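Hand-held grippers for the switch job – pads or bushings?

Print this thread | E-mail this thread

rendex84 wrote:
Okay, I've been at this since Sunday and I need other eyes on it. I want my pair of hand-held grippers to press the little blue buttons on a power strip without shoving the whole strip across the table. Work at hand:

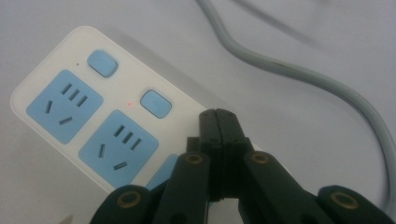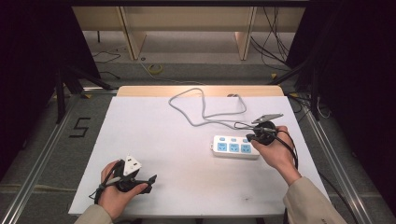
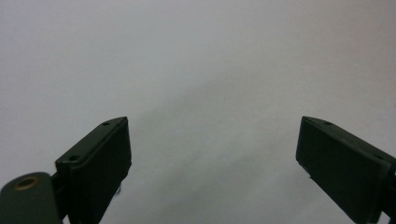
Posted by Kwan-ho Lau (rendex84)
Member | 372 posts

My theory is slop at the brass rings. With the tips closed I get a nice narrow block to poke with, but it wanders once I lean on it – so I hit the rim of the button and the strip walks. I'm tempted to ream everything and start over!

Lu wrote:
Don't ream anything yet. I did that on mine and ended up reprinting both fingers (200 grams of filament, thanks). Tape the strip down first and see if you still miss.

rendex84 wrote:
Taping is cheating though? I want it to work on a loose strip.

Rolteo wrote:
Not with Lu on this one. Tape just hides it. I'd look at the pads. Those big flat faces in the third picture are great for squeezing a box and lousy for a small button. Glue a rubber foot on one tip.

Lu wrote:
It's a test, Rolteo, he can peel it off after. And a rubber foot won't fix a loose pin.

rendex84 wrote:
Fine, tape tonight, then the foot. Anybody got a spare foot around 8 mm? The store wants me to buy a bag of 84.

Rolteo wrote:
I've got a few, PM me your address.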